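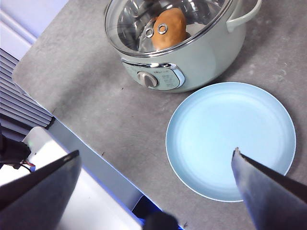 The lidded pot and plate on the worktop, with the gripper's two fingers in front.

Stokenard runs a small test kitchen in Falcombe, where robot arms are tried out on household jobs. Its equipment buyer, who asked not to be named, spoke to us about what next year's money will go on.

"People expect me to start with the arms," she says. "The arms are the easy bit. You get a quote, you argue over it, you sign. What catches you out is everything that wears."

She means fingers, mostly. The kitchen budgets for 13 pairs a year at £147 a pair, and last year it overspent. Tips get scuffed on lids and worktops, and a worn one holds a plate differently from a new one.

"I used to order them when we ran out. Then in February we waited nine days for a delivery and the whole kitchen stood idle. I'd have paid double by the end of it."

She now keeps spares on a shelf and reorders when the shelf is half empty. Cables are bought the same way.

Cookware has a line of its own, capped at £300. She buys from ordinary shops and wants pots with different lids, handles and knobs. "A glass lid with a shiny rim is a nuisance for the cameras, so we need some of those. If I only bought plain steel pans the results would look lovely and be no use in a real home."

Two suppliers are bidding for the next arm. Viklund is dearer but includes a service visit and a loan unit during repairs. Pimard is cheaper and charges for both. She has asked each for a price over three years, with training, spares and carriage written in.

"Pimard's first quote left out the mounting plate," she says. "It wasn't hidden, it just wasn't there. I've learnt to ask what else I need before the thing will move."

Would she lease? Possibly – but the terms she has seen don't allow changes to the gripper, and her engineers change it often.

The order has to be placed before the end of the financial year. She is still waiting for Viklund to confirm its delivery charge.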